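Collecting Demonstrations for a Table-Setting Task
Project report, Jeferson Camargo
20 Aug 2019

2. Data collection

The goal of this part of the project was to gather enough examples for the Udcombe policy to learn simple pick-and-place moves on a dining table. Each example is one full run by an operator, from the first reach until both hands are back at rest. We recorded 2338 runs, over half of them in June.

The operator drives both arms and reads the instruction from a card, such as "put the bowl on the tray." Objects are moved to new positions after every run. We kept dishes, packaged food and a few odd shapes on the table together, so that the model would have to choose the right item and not just the nearest one.
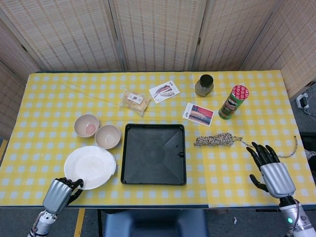
Runs were cut at 10 seconds of no motion and saved with the instruction text. I wrote a small tool called Yimyam to play them back and label each one as good, partial or failed. Partial runs were kept – they often contain a clean grasp followed by a bad release – but they are not used in the first training set.

2.1 Problems

Thin plates were the hardest items. Operators tended to push them to the table edge before lifting, and the early model copied this even for bowls. We added 11 instructions that forbid pushing.

The two operators also had different habits with the left hand. One parked it on the table and the other held it in the air. After 7 sessions we wrote down a fixed rest pose, and the older runs are marked in the log.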